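Le rouge, c'est toujours ce qui me bloque au moment du linge. Une seule chose rouge et je ne sais plus avec quoi la mettre. Depuis que nous avons quitté Urkden, en juin, je plie au fur et à mesure sur le revêtement gris, sans passer par la table à repasser. J'y gagne de la place et le tissu accroche un peu, les manches ne glissent pas.

Pour le rouge avec du blanc, je lave à part, à froid, avec 3 bouchons de Putine et un essorage à 700 tours. J'étale ensuite à la main avant de plier.
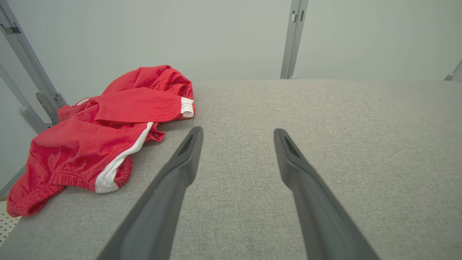
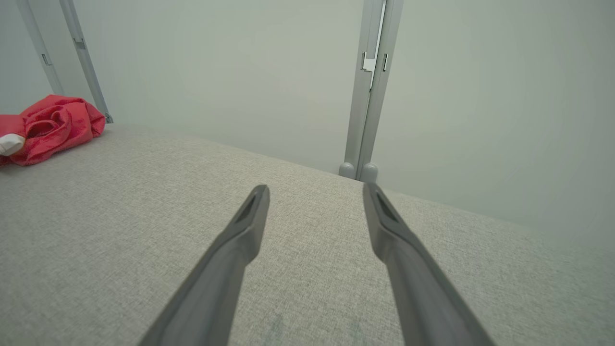
Du rouge sur du gris, avec un peu de blanc.

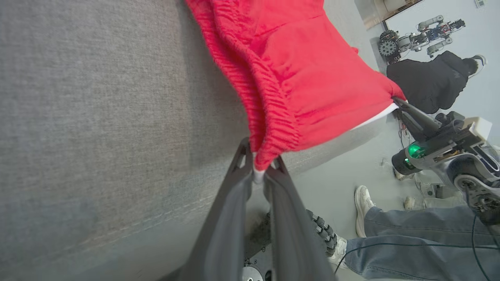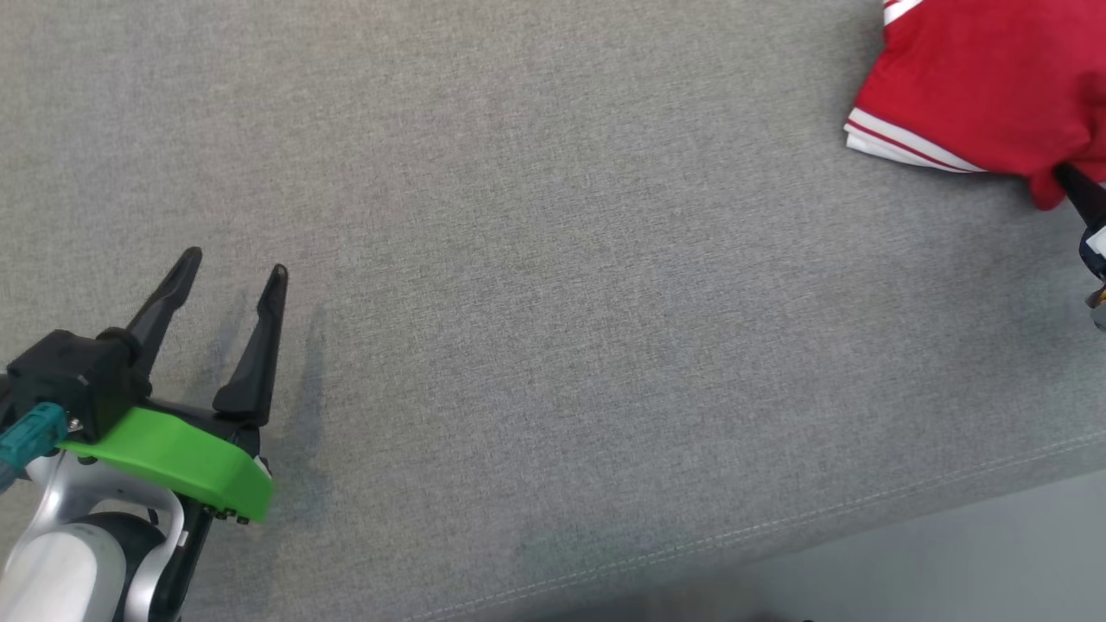
Malinowski m'écrit que 700 tours, c'est encore trop pour de la maille, et qu'il vaut mieux rouler le vêtement dans une serviette puis le laisser à plat une nuit. Il ajoute que les bandes blanches grisent surtout à cause de l'excès de lessive. J'essaierai avec deux bouchons.

Il me reste les draps et les torchons. Le sac Haltidex ferme mal quand il est plein, je vais en prendre un second pour les affaires d'hiver.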